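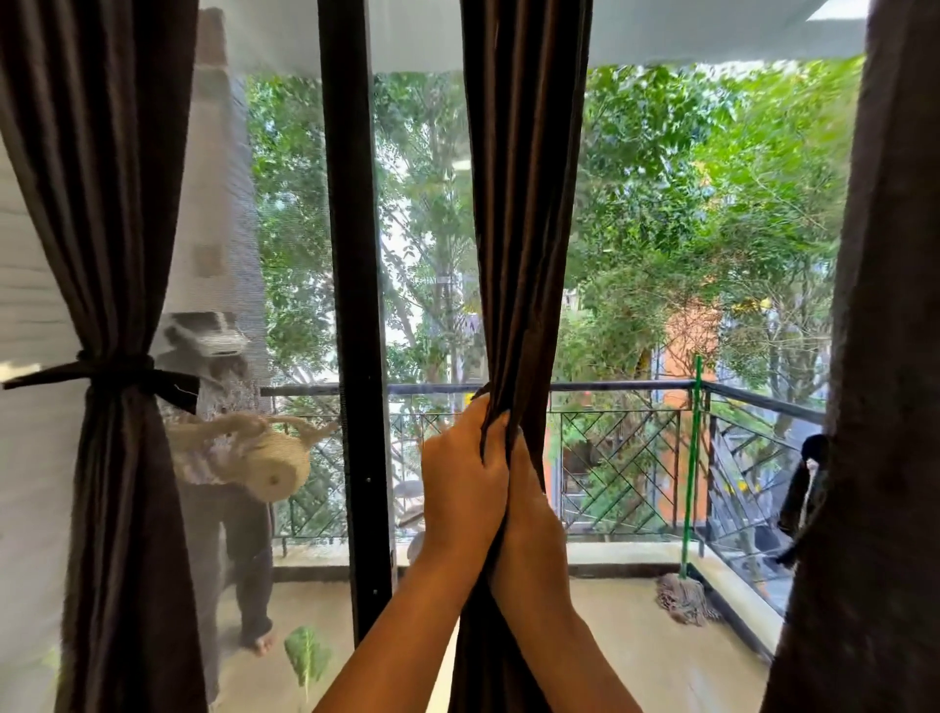

Skisura Home Tasks Kit
For school robotics classes, clubs and student competition teams

The Skisura Home Tasks Kit supports student projects in which a robot learns household work from recordings of people doing it. Teams record a task from head height, review the recording, and use it to plan and train the motions of a two-armed robot. The kit is suited to students who have completed one term of introductory programming.

Contents

Adjustable head strap with camera mount, 2
Wide-angle camera with charging cable, 2
Storage case with foam insert
Printed task cards, 50
Student workbooks, 25
Instructor guide, 244 pages

Task cards

Cards are grouped into 7 units. The unit on fabric covers drawing and tying back curtains, folding towels and hanging cloth on a rail. Soft materials change shape when they are gripped, and students are asked to note where each hand closes on the fabric and how the two hands share the work. Other units cover doors and drawers, table setting, floor care, sorting, containers and plants.

Each card states the task, the starting position and the point at which the recording should end. Teams may write their own cards using the blank template in the instructor guide.

Robot compatibility

The kit does not include a robot. Lesson files are supplied for the Gukus two-arm trainer and the Cotavura bench arm. Teams using the Cotavura will require a pair of arms for the fabric unit.

Use in competition

The kit meets the equipment rules of the Jenkins Student Robotics League, Home Division. Teams should submit their task log with their entry. Written consent must be obtained from any person who may appear in a recording.

Instructor training

Gunvor Strand leads an online training session for instructors each December. Attendance is included in the price of the kit. Schools should register one lead instructor and may add a second at no charge.

Orders and support

Orders are accepted from schools, libraries and registered clubs. Purchase orders should be addressed to Brendan Ní Bhriain, Education Sales. Replacement straps, mounts and workbooks may be ordered separately.

Page last updated Tuesday, November 23, 2021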